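Reading time: 2 minutes

Dunbar Repair Bench -- progress report to the Tandura small grants program
Mon 29 January
Prepared by Jummai Idahosa

The bench has been open every week since October. In that time we booked in 103 items. Of these, 50 went back to their owners working and 7 are waiting on parts. The rest were either beyond repair or taken apart for spares with the owner's consent.

Spending to date is $2123. Most of it went on hand tools, a second work light and storage drawers. We have not yet bought the soldering station, as the model we quoted for is out of stock. Cheng-en Wan is getting a new price and we will send it through before ordering.

Ksawery Wróbel has taken over the booking sheet from Glenys Penry, who moved to the Denar branch before Christmas. The changeover cost us one session. Bookings are now back to normal.
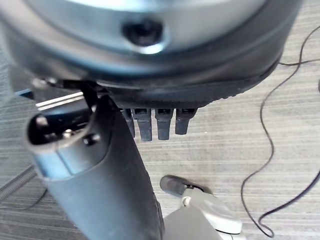

Sorting plastic and metal parts has been slower than planned. Ngan-ling Mak wrote a short guide to what should be kept, and it is now taped inside the cupboard door. Small plastic pieces are the main problem, as they are easy to snap when a unit is opened in a hurry. A row of four black tabs under a round housing, each with a small opening near the top, is the kind of thing the guide asks people to check before they pull on anything. Screws go in a labelled tray as they come out.

Next quarter we plan to run two evening sessions on opening cases safely and to finish labelling the drawers. We would also like to move $180 from printing to spare parts -- please let us know if this needs a separate form.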